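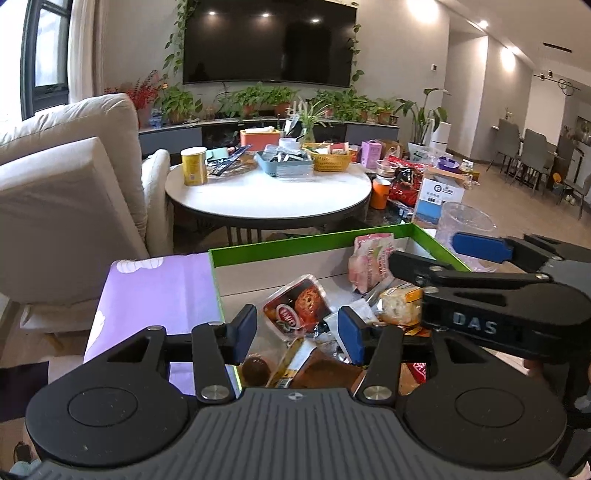

According to Despina Sârbu, the Viltaten snack fair should be understood as a market first and a festival second, a view that most later accounts of the event have followed.

The Viltaten snack fair is an annual sale of packaged and baked foods held in the town of Viltaten, on the north bank of the Warine. It opens on 1st September and lasts 11 days. Trade is limited to small foods meant to be eaten by hand, including cookies, filled pastries, candy and salted goods.

History

The earliest known reference to the fair is a toll record of 1345, which lists payments by bakers who crossed the river with honey cakes and hard biscuits. Sârbu argues that these goods were sold to boatmen as travel food – the record names no other buyers. Older writers linked the fair to a harvest feast, but no document from the period mentions one.

Sales of fresh bread were banned at the fair for much of its history in order to protect the town's own bakers. The rule did not cover sweet or twice-baked goods, and outside sellers came to depend on them. Factory-wrapped products were first admitted after the railroad reached the neighboring town of Rikasau. The bread ban was lifted soon afterward.

Organization

Stalls stand in five rows between the old toll house and the river steps. Places are assigned by lot in August, except for those in the row nearest the water, which pass within families. Some 600 sellers apply in a typical year. Goods must be sold by the piece or by the box, and the price of a mixed box is fixed by the town before opening day.

Local products

The food most closely tied to the fair is the ursu, a round, dark cookie made with rye flour, plum jam and black pepper. It is baked twice and keeps for several weeks. Bakers in Rikasau make a softer form with a thin sugar glaze, which is sold at the fair under the name "white ursu." The origin of the word is disputed. Sârbu treats it as a family name, while local tradition connects it with a bear shown on the old town seal.

See also

Rikasau bread ban
Viltaten toll house
Warine river trade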